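I went to the open house at Akska in October because my neighbor had a spare pass, and because I have opinions about robots that I had never tested against an actual robot. There were 704 of us signed up, if the sheet at the door was right, and I believe every one of us was standing in the same hallway by ten in the morning, holding coffee and being very polite about elbows.

The part everybody wanted was the kitchen table demonstration, run by a woman named Huguette Dufour. She is patient and a bit hoarse, and she started by telling us that most of what the arm learns, it learns on a simulated table, inside a computer, long before it gets near a real one. The man beside me groaned out loud. He had driven a long way, poor fellow, and he wanted to see something get dropped.

I'll confess I felt the same for a minute or two. Then she put the simulation up on the big screen, bread and fork and all, and I found myself leaning in like I do when my grandson is buttering toast.

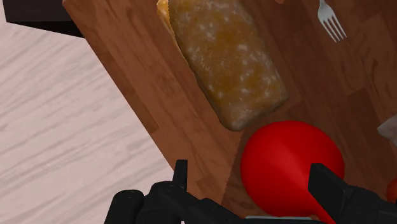
What won me over was how ordinary the ambition was. I have sat through plenty of talk about machines that will write our letters and run our banks, and here was a grown woman with a serious education worrying about supper things. She told us her team had put the arm through 2,000 practice runs that week and that 446 of them had gone wrong, and she said the second number with more affection than the first. I wish more people who sell us things would stand up and read out the second number.

My one complaint is about the talk that came after, where a gentleman from Gavik promised us help in every home within 3 years. I don't believe him, and I don't think he needed to say it. My mother lived her last years with hands that wouldn't close around a cup, and she would have taken a slow, clumsy, truthful machine over a promise any day of the week — she'd had plenty of promises.

So let them practice on their pretend tables for as long as it takes. I would go back next fall to see how the bread is coming along, and I'd bring my own coffee.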